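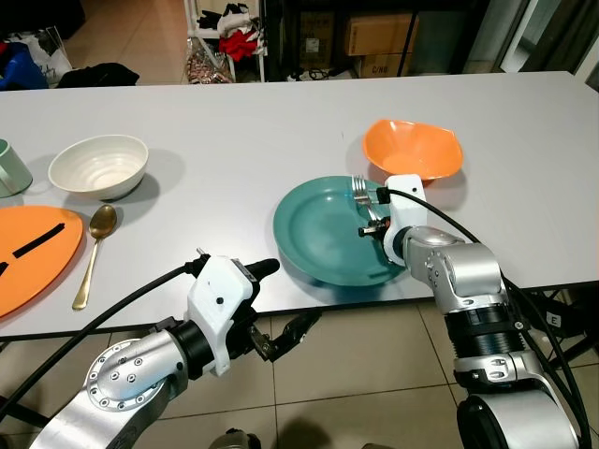
Figure 1. Table setting task with the two-arm robot. The right gripper holds a fork over the teal plate.

Equipment Planning and Budget for a Second Two-Arm Work Cell
Student project report, Keogh Household Robotics Project

1. Purpose of the report

Our group has worked with one two-arm robot on household tasks, and we were asked to prepare a plan for a second work cell. The report explains which equipment we propose to buy, what we will reuse, and how we divided the money. The total budget given to us is 3603 dollars. This sum doesn't include the robot arms, which are paid from the department's own account. It must cover everything else: table, grippers fingers, cables, backdrop panels, lighting, tableware and storage.

At the beginning we thought that the small things would cost almost nothing and that we should spend all our time to compare grippers. After we made the first list we saw that this was wrong. The list had 23 items and most of them were small.

2. How we made the list

Each member wrote down everything he or she touched during one working day, from switching on the power until cleaning the table. Then we joined the lists and removed what was repeated. We sorted the items in four groups:

Group A: work surface and surroundings (table, mat, panels, tape)
Group B: parts of the robot which wear out (finger pads, cables, screws)
Group C: objects for the tasks (plates, bowls, mugs, cutlery, jars)
Group D: storage and safety

We asked two suppliers for prices, Fitent and Tuvdale. Fitent answered quickly but they sell panels only in full packs. Tuvdale was slower, and their offer came on Thursday after our group meeting, so we had to change the table in section 4 again.

3. Requirements

3.1 Work surface

The table must be white or light and have a frame of metal. We use a long rectangular table for the tableware tasks, and we want the same type for the second cell so that the programs can be moved without measuring everything again. The height is the most important dimension. If the table is higher than the old one, the open gripper can hit the front edge when it comes from below.

3.2 Objects

Cutlery is the most difficult group to choose. A fork or a spoon is thin and lies flat, and the fingers have little space to go under it. We therefore propose to buy cutlery of more than one color and handle shape. For plates and bowls we ask for strong, different colors, and at least one bowl with an irregular rim. For mugs we need several with the same handle size. Ceramic pieces break, so we planned 2 spare pieces for each type.

3.3 Backdrop and light
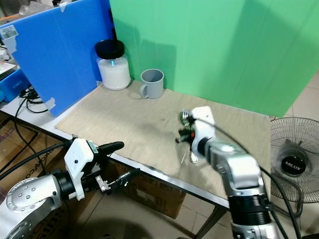
The backdrop should be made from large panels of one color, which meet in a corner behind the mat. Corrugated plastic is our first choice for the new cell. It is light, one person can cut it with a knife, and it can be fixed with tape. We also considered fabric, but it needs a frame and it makes folds. The mat should be light beige and without shine. For the clear containers the light is more important than for other objects, and we reserved money for one extra lamp with a diffuser.

A fan is also in the plan. The room gets warm in the afternoon when both arms work for a long time.

3.4 Cables and wearing parts

The cables along the arms bend with every movement. We want 6 spare cables in stock, and one full set of finger pads for each gripper. In the first version of the budget we had no spare cables at all, and our supervisor returned it to us with this remark.

4. Budget

Work surface and surroundings: 890 dollars
Wearing parts: 1420 dollars
Objects for the tasks: 413 dollars
Storage and safety: 520 dollars
Reserve: 360 dollars
Total: 3603 dollars

The wearing parts are the biggest group. We tried to make it smaller by choosing a cheaper cable from Gunura, but the connector is different and an adapter would be necessary for every arm. With the adapters the saving was too small.

5. Order of buying

We propose to order the cables and the table first, because their delivery time is the longest. The panels can be ordered when the table has arrived and its real size is checked. Objects for the tasks can be bought last, in a normal shop, and a part of them can be shared between both cells during the first weeks. If the order is sent in February, we expect to have the cell ready before the end of the semester.

6. Open points

The storage is not solved. We have money for boxes but the shelf place is limited, and we don't know yet if a second shelf is permitted near the door. Also the price of the lamp is from a web page and not from a written offer, so it can change. We will correct the table in section 4 when Tuvdale confirms the transport cost.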